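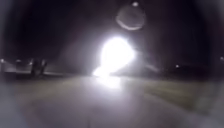 Night rounds with the Pakora: your questions

I look after the night shift at the Quiambao site, so most of the questions about the new patrol robot end up with me, usually at the kettle and usually when I've got my coat half on. I've put the common ones in one place. If yours is missing, drop it in the tray by the signing-in desk or catch me at handover.

What does it do all night?

It drives the outside paths. That's the bulk of it. The Pakora follows a set route round the site, sends back what its camera picks up, and stops when it isn't sure about something. The stops come through to the gatehouse screen, in a program called Altine, and whoever is on the desk decides what happens next. Sometimes that's "carry on", sometimes it's one of us putting boots on and going for a look.

So is it replacing the walking patrol?

Part of it, yes, and I'd rather say so plainly. We used to walk the full outer loop every time. Now we walk it twice a night and the robot does the rest. The insides of buildings, the doors, the plant room and anything with stairs are still ours – it can't climb a step and it can't try a handle.

Has anyone lost their job?

No. Girkier, who employ the night team, moved the freed-up hours on to the gatehouse desk and the early deliveries, and that was agreed before the robot came. What I can't do is promise what the contract will look like when it's renewed. I asked for that in writing and got a polite letter that didn't really answer it. I've asked again.

Did our shifts change?

A bit. The start and finish times are the same, but the desk is now swapped every two hours so the same person isn't stuck staring at the screen until breakfast. We added a 20 minute overlap in the morning too, because there's more to hand over than there was (the stop list, mainly, and whether the thing is charged). The overlap is paid. Please do claim it, a few of you haven't been!

Can it see in the dark?

Better than I expected in some spots and worse in others. Plain darkness it copes with. A strong light pointing straight at it is a different matter: the picture on the desk blooms out to white in the middle, the glow spreads over the path underneath, and you can't tell what's holding the light. Headlight, torch, lamp, take your pick.

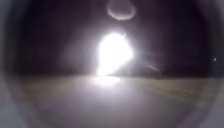

Another of the desk crew put it to me like this: if I can't tell what I'm looking at, I'm not going to be the one who presses carry on, and I don't want it held against me that the round ran late. I agree with every word, and it's now in the desk notes. If you can't make out what's ahead, hold the robot and radio whoever is on foot. A late round is fine. We won't be asking you to explain it.

What should I do if I meet it on the path?

Walk as you normally would and give it a bit of room. If you've got a torch, point it at the ground. I know the instinct is to shine it at whatever's coming towards you, I still do it myself, but a lowered beam makes life easier for the person on the desk. Drivers, please dip your lights if you're stopped facing the path.

Does it record us?

It records the route, and if you're on the route you'll be in it. Footage is wiped after a month unless it's attached to an incident. It isn't used for timekeeping or to check on breaks, and that's in the agreement pinned up in the mess room. There's no microphone switched on. If a manager ever quotes footage at you over something like a long tea break, come and find me.

Who has to learn the desk?

Everyone on nights, in the end. Training is one evening, in paid time, and you sit with somebody for your first few goes. I was dreading it because I'm hopeless with menus, but Altine is mostly three buttons and a map. The map is a bit slow to load. Don't press it again, it just starts over.

Is the work better or worse?

Depends who you ask! My knees are delighted. In November, with the rain coming sideways, I didn't miss the outer loop one bit. But I did like the walking, and so did others, and the desk can feel long and lonely around 3 am when nothing's moving. A couple of the team have asked for a third walk to go back in and I've passed that on. I think they're right, for what it's worth.

Are we getting more of them?

I've heard talk of a second one for the lower car park. Nothing is signed, and I've been told we'll be consulted first. I'd like the glare business sorted before anyone buys another.

Who do I tell when it's stuck?

The desk, on channel two. Don't lift it – it's heavier than it looks, and the last person who tried was off with their back. The desk can free it most of the time by reversing it a little way. If it can't be freed, put a cone either side and leave it for the day team.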